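Morard hand gripper kit — parts and build notes

Hand-held two-finger gripper, the one we put together Saturdays at the Firnska shared shop. Black fingers, black linkage arms, brass eyelets at the joints. Sold as a kit or built.

Weight built: 225 g. Reach, grip to fingertip: 118 mm. Fingers: 2. Spare pads in the bag: 2.

Pads should meet in one straight seam when closed. If they dont, back off the arm screws a quarter turn and try again.

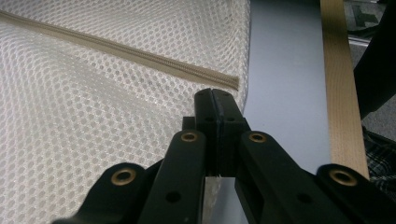 Soft stuff is the hard test. Mesh laundry bags, zipper pulls, thin cloth — go slow, close before you lift. Worn corners on the pads are fine, swap them when they start slipping.

Kit needs a 2.5 hex key and some patience with the eyelets. Press them in square, dont hammer. Camera mount is seperate, see the Tanner bracket page. Fits the older Zoltdale handle too, but you'll need the long pins.

Built units ship in January. Kits are on the shelf now. Questions on fit or spares — ask for Lilibeth Dalisay at the shop desk.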